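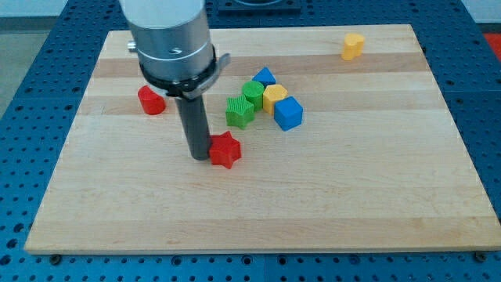 第10期 第1页

末端工具比选项目进展报告
致：Plodport 自动化基金项目管理处
提交：Clerside 操作实验室
日期：2025-04-10

一、先说结论

上一份报告里我们写过"预计下一阶段完成全部比选"。这句话现在读来很有朝气。本期实际完成的是：三种末端工具里测完了两种，第三种测了一半；控制器换过一次，又换回来一次；相机支架重新设计，新设计和旧设计的区别主要在于螺丝更难拧。

不过本期确实有一个可以写进成果栏的发现，就是那根杆子。立项时我们把它列为"基线工具"，意思是拿来垫底的。一根深灰色的圆杆，头是圆的，垂直朝下，不会张开，不会合拢，也没有任何需要标定的关节。申请书里给它的篇幅是两行，给 Manninen 两指夹爪的篇幅是四页。目前的推送成绩让我们对这两个篇幅都有些不好意思。

二、任务与台面

任务没有变：在木板上移动彩色积木，让指定的两块靠到一起，或者把某一块从一堆里分出来。积木共八块，红、绿、蓝、黄各两块，形状有星形、圆柱、三棱柱、六棱柱、立方体和心形之类。评审专家上次问过为什么不用工业零件。答复是工业零件滚到桌子底下以后更难找，而且灰色零件在灰色地面上尤其如此。

木板放在蓝色孔板台面上，板前沿有两颗螺栓。螺栓的位置是我们改了几遍才定下来的，前两版分别挡了手臂和挡了人。现在这一版谁也不挡，只是每次换板要蹲下来。

星形积木是本期最费时间的对象。杆头推在尖角上，它转；推在两角之间的凹处，它走得很老实。换句话说，同一个动作，接触点差一点点，结果就分属两个学科。红色那块立着的星形在日志里出现的次数远多于其他积木，备注栏的措辞也逐渐失去了专业性，提交前我们做了统一修改。

三、三种工具的进展

（一）圆杆

测试已完成。杆子通过黑色环形卡箍装在腕部下方，换装用一把内六角扳手即可，熟练之后可以一边换一边抱怨别的事。共做了1000次推送，失败的主要有三类：星形自转、圆柱在推的过程中偏出去、以及目标积木顺手带走了旁边的邻居。第三类在积木聚成一团时最常见。五块挤在一起，要单独请出中间那一块，杆子能做的只有从外围慢慢拨，过程很像在满座的电影院里找自己的位子。

杆子的优点是坏不了。测试期间它撞过板面，撞过螺栓，还撞过一次我们放错地方的量角器。量角器已列入耗材。

（二）Manninen 两指夹爪

测试已完成。抓立方体和六棱柱表现很好，抓圆柱尚可，抓星形要看它当时朝哪个方向，抓心形那块则基本要看运气。夹爪在"从一堆里取一块"的任务上明显强过圆杆，前提是两指之间的缝隙放得进去。积木靠得太紧时放不进去，控制程序会礼貌地报告"无可行抓取"，然后停在那里等我们。

需要说明的是，夹爪每次换装后要重新标定，第一次花了一整个上午，后来缩短到喝两杯咖啡的时间。我们把标定步骤写成了清单，共42步。有同事建议精简，精简会议开完以后它还是42步，但排版好看了一些。

（三）Sallness 软体吸盘

测试未完成。吸盘对平的顶面很有把握，对带纹理的顶面没有。不巧的是，有一块绿色圆柱的顶上恰好有纹理，绿色星形的表面则带细密的条纹。供应商建议换用更软的唇边，我们换了，漏气声变得柔和了一些。目前的数据只够说明它在光滑积木上可用，其余结论留到下一期。

吸盘到货也晚了。原定去年12月交付的那一箱，里面装的是安装法兰和一份很厚的说明书，吸盘本体在第二箱。第二箱的物流记录显示它曾经到过我们楼下，又离开了。

四、控制器与相机

控制器方面，本期试用了力位混合控制，目的是让杆头贴着板面走而不刮板。效果是有的，代价是手臂在接触的一瞬间会犹豫一下，像是在征求意见。后来我们发现位置控制加一点点离板高度就够用，于是换了回来。混合控制的代码保留在分支里，文档也写了，写得比代码长。

高度这件事值得多说一句。杆头留得太高，推矮的积木时会从上边蹭过去；留得太低，木板中间有一点点拱，走到那里就开始摩擦。我们一度怀疑是手臂的问题，把运动学参数重新辨识了一遍，花了四天，得到的参数和原来几乎一样。第五天有人把一把直尺放在了木板上。申请人在此对四天的机时表示沉痛，并建议今后所有实验室先买直尺。

相机方面，主要困难是遮挡。手臂伸到板上时，腕部和卡箍会遮住杆子后面的积木，被遮的偏偏常常是下一步要推的那块。俯视相机缓解不了这个问题，手臂本来就是从上面下来的。侧前方的相机好一些，但对远处的积木，前后距离估得不准。目前的做法是推完一次就抬起手臂看一眼，再推下一次。这样做很慢，也很像人第一次下厨。

识别本身问题不大。颜色分得很清楚，形状偶有混淆，主要是黄色六棱柱和圆柱在某些角度下互相冒充。木板上深浅相间的条纹原先会被边缘检测当成物体，调了阈值以后不再出现，只在傍晚光线斜进来的时候偶尔回来探望。

五、经费与进度

经费执行正常。夹爪、吸盘和相机支架三项已付清，圆杆的费用由于过低，财务系统要求我们补充说明"是否漏填"。说明已提交，共两页，其人工成本高于杆子。

机时使用略超计划，超出部分即上文提到的四天。Plodport 方面如需核减，我们没有异议，只希望核减依据一栏能写得含蓄一些。

进度上，吸盘测试顺延一期，其他节点不变。比选总表共41项指标，已填完圆杆与夹爪两列，吸盘一列填了不到一半，空着的格子我们没有用横线补齐，免得看上去像是测过了。

六、评审意见答复

上次评审提出两条意见，逐条答复如下。

意见一：测试任务偏简单，是否能体现工具差异。答复：能。在写这份报告之前我们也觉得偏简单。把八块积木摊开摆，两种工具成绩接近；聚拢以后差距就出来了，而且与我们在申请书里预测的方向只有一半相符。另一半我们已在总表中如实填写。

意见二：应说明为何不采用多指灵巧手。答复：预算。如果评审专家愿意在下一轮追加，我们愿意立即找到更有学术价值的理由。

七、下期计划

1. 补完吸盘在带纹理积木上的测试，包括更换唇边后的重复实验。
2. 做一次混合方案试验：先用圆杆把聚在一起的积木拨散，再换夹爪抓取。换装时间计入总成绩，标定时间也计入，我们讨论过后者，赞成不计入的一方输了。
3. 换一块平的木板。
4. 侧前方相机加装第二台，位置待定，条件是不挡人。
5. 整理推送日志，剔除由人碰到台面造成的无效记录。这类记录在日志里一般写作"外部扰动"。

附带请示一项：圆杆目前只有一根，建议再备一根同规格的。它至今没有坏过，但我们的测试计划已经开始依赖它不坏。采购单随本报告一并提交，金额请勿再次退回核实，数字是对的。

Clerside 操作实验室

附件清单
附件一 比选总表（吸盘列未完）
附件二 夹爪标定步骤
附件三 木板平整度测量记录
附件四 关于圆杆费用是否漏填的说明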